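# About Ostholm

We make theatre for people who are not sure they like theatre. Several of us are not sure either, and the company was started by two people who had walked out of the same play at the interval and got talking at the bus stop.

Those two were Mireille Akl, who directs most of what we do, and Ataberk Erdem, who writes the music and argues with her about where it should go. The play they left was very well reviewed. They still disagree about which of them stood up first.

## What we do

We put on plays with songs in them. We avoid the word "musical" on our posters, partly out of cowardice and partly because people who come expecting a musical tend to want a big number before the interval, and we rarely have one. We have been told that "play with songs" sounds worse. It may do.

Most of our shows are new. We have adapted one novel, and we learned from it that a long book has a great deal of weather in it and that you can't stage weather with a cast of five. After that we went back to writing our own stories, where the weather is up to us.

A typical Ostholm show has:

- five actors, most of them playing more than one part
- two musicians, on stage and in view
- no microphones unless the room is truly hopeless
- one interval, never two

We tour to halls, studio theatres, the odd library and once a covered market, which we would not do again. The fish stalls were packing up during the second act.

## What we don't claim

Theatre companies say a lot of things about themselves. We have sat through enough funding meetings to know the phrases, and we have written some of them ourselves, late at night, with the deadline coming. So it seems fair to say which ones we no longer use.

We don't say that our work transforms lives. A woman in the front row at *Kinis* once told Mireille that the show had made her ring her brother. She rang back the week after to say it had gone badly. We don't know what to put that down as on a form.

We don't say "immersive". You will have a seat. The actors will stay at their end of the room and will not ask you to hold anything.

We don't say "relevant". If a show has something to do with your life you'll spot it without help from the leaflet.

And we are wary of "sell-out run". Our last one was in a room that holds very few people, and a good share of those were related to the cast.

## The shows so far

**Kinis** was our first full-length piece. It is set in a ferry office on a coast we never name, where the timetable has been wrong for years and the clerk who knows it has decided to say nothing. Ataberk wrote the songs on a borrowed accordion, and it shows, mostly for the better. The first version ran for 3 hours. It is a good deal shorter now and we doubt anyone misses the lighthouse.

**Duman** followed. Two sisters inherit a smokehouse and neither wants it. It got the best notices we've had and we think it is the weaker of the two shows, which is an awkward thing to say on your own website. The second act sags. We knew it sagged in rehearsal, and we told ourselves that an audience would carry it. Some audiences did. If you saw it on one of the other nights, we're sorry, and the rewritten version is better.

**Grekard** is the one we are working on now. It began as a ghost story and the ghost has since been cut. What's left is a boarding house, a missing rent book and a lodger who sings through the wall. There is a draft, and there are 10 songs, of which Mireille likes most. We'd rather not give an opening date. We gave one for *Duman* and regretted it.

## How we work

We rehearse in blocks, with gaps in between, so that people can earn a living. This is slower than the usual way. It also means that bad ideas get found out, because an idea that seemed brilliant at the end of one block has to survive being explained to everyone at the start of the next. A lot of them don't. Mireille once lost an entire dream sequence like that, in the time it took to boil the kettle.

The script is never finished before we start. We used to call this "devising", until a playwright friend asked us what exactly had been devised and by whom, and we couldn't give her a straight answer. These days Mireille writes a draft, the actors pull it about, and Mireille writes another. Her name goes on it. The actors are paid for the pulling about as well as for the performing, at the same rate.

The music comes early. Ataberk won't set words that are already on the page (he says it's like being handed someone else's shoes), so he brings in tunes and the words get written to them. It sounds like a recipe for nonsense, and now and then it is one. The song about eels in *Kinis* came about like this. We have been asked to explain it after several performances and can't.

Design is kept small. Everything has to go in one van along with the cast, and the van is not a big one. We've seen companies make a great virtue of bare staging and we'd be careful about that – if somebody gave us a revolving stage we would use it until it broke.
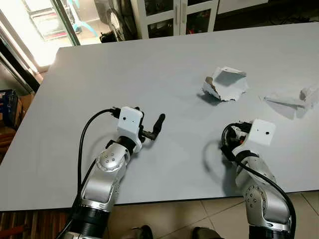
*Torn white paper on a light grey tabletop.*

## Who we are

**Mireille Akl** directs and writes. She trained as an actor, did not enjoy being looked at, and moved to the other side of the room. She thinks most plays are too long and has been known to say so during them.

**Ataberk Erdem** composes, plays and drives. Before Ostholm he played for dance classes, where he learned to stop dead in the middle of a bar and start again without sulking. He says this is most of the job.

The rest of the company changes from show to show. We try to ask people back, and they usually say yes, though we are careful not to read too much into it. Actors need work. You'll find everyone's name in the programme, in the order they joined rehearsals, and the programme is free.

## Workshops and schools

We do visit schools, if asked. We don't have a package. A teacher gets in touch, tells us what the class is reading or putting on, and we say whether we'd be any use. Sometimes we wouldn't be, and it's kinder to say so before a whole afternoon has gone on trust games.

What we can do fairly well is help a group turn a short story into something that can be played in a hall with songs. What we can't do is raise marks, build confidence by a given date, or supply evidence that we have done either. We have been asked for all of these.

## Money

Tickets pay for less than you would hope. Grants pay for some of the rest, when they come, and touring fees cover the van. We keep prices the same for every seat, as the rooms we play in seldom have a good end and a bad end. There is no friends' scheme. We looked into one and found that posting out the newsletters would have cost more than the friends brought in.

If you run a venue and would like a show, write to us and tell us the size of the room, whether there is a piano and when it was last tuned. Please be truthful about the piano.

If you'd like to join us as a performer, we hold open readings in July. Bring nothing prepared. We will hand you two pages and a tune, and you can see whether you like us.

*Page last changed Jul 2, 2024*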